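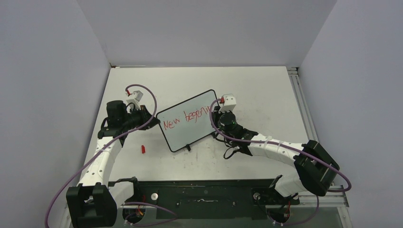 Tooling notes: what does the planner know about the pen?

Every few months somebody sends me a robot handwriting result and asks whether they should care. My answer has been a polite no for years. A plotter can write. What I want to hear about is the software in between, and that part usually gets one line in the write-up, with the word "seamless" in it.

So when Viera Pešek offered to go through the Dolora stack with me, two arms, one small whiteboard and one red marker, I asked her to skip the demo reel and open the logs. She did, which I give her credit for. I still came away with more doubts than she would like.

Dolora sits in three layers. At the bottom is a joint controller that has been around a while and that I have no quarrel with. On top of that is Fernon, a policy trained on teleoperated episodes, 1312 of them at last count. It puts out short chunks of motion for both arms together, 16 steps to a chunk. Above everything is Promurgate, the task layer, which holds a text prompt and a list of stages: get the marker, uncap, steady the board, write, check.

The trouble I have is with "check." Promurgate decides that a stage is finished by asking a small classifier to look at the camera views. The classifier was trained on the same episodes as the policy. If the policy has a blind spot, I would expect the checker to share it, and nothing I was shown persuades me otherwise. A stroke that looks like writing gets scored as writing. Whether it spells the word is a separate matter, and at present no part of the system reads. 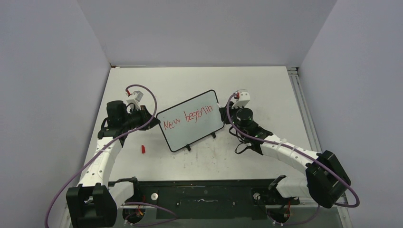 Viera's reply is that reading can be bolted on later, and that contact is the hard problem. She has a point about contact. A tilted board on little feet is an unfriendly surface, and an arm that presses too hard at one side will shift the thing the other arm is working on. Fernon has no force sensing to lean on. It infers pressure from pictures and motor current, and in the logs I read the current signal was noisy enough that I could not have told a firm touch from a light one. Maybe the network can. I would like to see that tested with the current channel zeroed out, and so far it has not been.

Then there is spacing. Anyone who has written on a birthday card knows the feeling of running out of room with three letters to go. A planner with a model of the board would lay the whole phrase out first and scale it to fit. Fernon looks one chunk ahead. It has no idea how wide the word will be when it starts the first letter. "New beginnin" is what that looks like on the board, with the last letters squeezed up against the right edge. You can call it a data problem and collect another 2000 episodes. I would call it a planning problem and write the layout code, which is an afternoon's work for one person and can be unit tested.

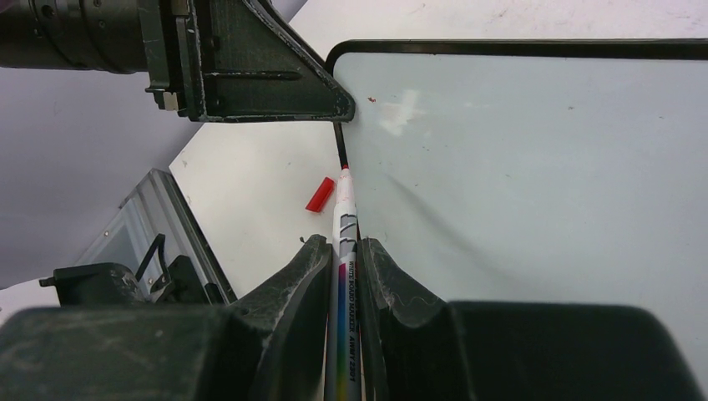
Marker in the gripper, nib up, as the wrist camera has it. The cap is on the table to the left.

Kerstin Amundsen, who maintains the replay tool, is closer to my side than she lets on. The tool is called Jakab and it's the best thing in the package. It lines up every camera view with the commanded and measured joint positions, lets you scrub through an episode, and marks the places where the two arms' clocks drift apart. Drift was nearly 3 frames in the worst episode I opened. It also lets you swap in a different checker and rerun the scoring offline, so the reading test I keep asking for needs no robot time at all. Somebody has to sit down and do it.

A few smaller gripes. The stage list lives in a config file with no schema, and a typo in a stage name is silently skipped. The prompt is logged but the camera exposure settings aren't. Success rates are reported per stage and never end to end, which flatters everyone.

Viera says a checker that reads the text will be in the January release. If it is, I'll rerun my pile of episodes through Jakab and print both sets of scores side by side. Readers who already have Dolora installed should pin the current version before then, and keep a copy of the old checker weights.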